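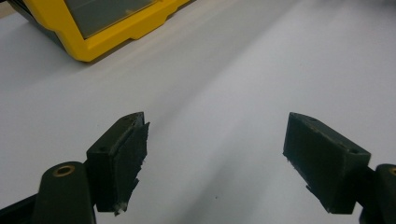 15 Feb 2020 - open day, Wilov lab, bench 2

Wrote most of this Saturday night with my shoes off, so forgive the order. The open day ran from ten to four and we had a steady crowd until lunch, then a lull, then a whole robotics club from Novby who all came through the door at once and wanted to drive everything! Bench 2 had the hand-held gripper and the yellow-framed case for the pick-and-place talk. The pads need doing before anything else this week. The left one is torn and ragged along the edge, with a little flap sticking out by the tip and a pale frayed scrap hanging off the bottom of the block, and the right one has a rough fringe of its own. I'd like new pads on both sides, cut from the same sheet, so we're not comparing an old grip with a fresh one.

The talk itself. I had planned 20 minutes and ended up doing it in bits, whenever enough people had gathered. What worked best was skipping the slides completely and letting people squeeze the handle first. Once they've felt how the two fingers come together they ask much better questions than they do after five minutes of me waving at a diagram. Kids go straight for speed. Adults want to know what it costs and whether it could load a dishwasher (I said not this year).

Things people asked that I couldn't answer well:

- How hard does it squeeze? I have the number for the old Oshima fingers but not for these. Must measure.
- Does it know when it's dropped something? I mumbled. We should have a proper answer to this, written down, that all of us give the same way.
- Why are the fingers that shape? Fair question. I said "narrow tips for small parts" and left it there.

The sign-in sheet has 41 names on it, but plenty of people walked right past it, so don't use that for the report. We printed 200 flyers and I brought a fat stack of them back upstairs. They're on the shelf over the sink if anybody wants them for the April visit.

The Nidosent arm in the next bay was the big draw, as expected. It stopped twice with the same joint warning it gave us in rehearsal. Both times a restart cleared it. I've not looked at the log yet and would be very happy if somebody else did. The crowd didn't mind at all, they seemed to like seeing us poke at it - one dad asked if the warning was part of the show.

Lighting on bench 2 was annoying. The pale top picks up soft shadows from whoever is leaning over, and on the big monitor you get gray bands wandering across the table while you're trying to point at something. I moved the lamp to the left and it got a bit better. A darker mat might be worth a try, though then the black fingers won't stand out much. Could try a green one.

For April:

- spare pads in the drawer, already cut
- one stool fewer, people kept tripping
- grip force figure on a card next to the case
- sign-in sheet on the door, with a pen on a string
- somebody other than me on the afternoon slot, my voice was gone by three

Monday I'm stripping both fingertips and cleaning off the old glue. Bench 2 is out of use until that's done, so please book bench 4 if you need a table.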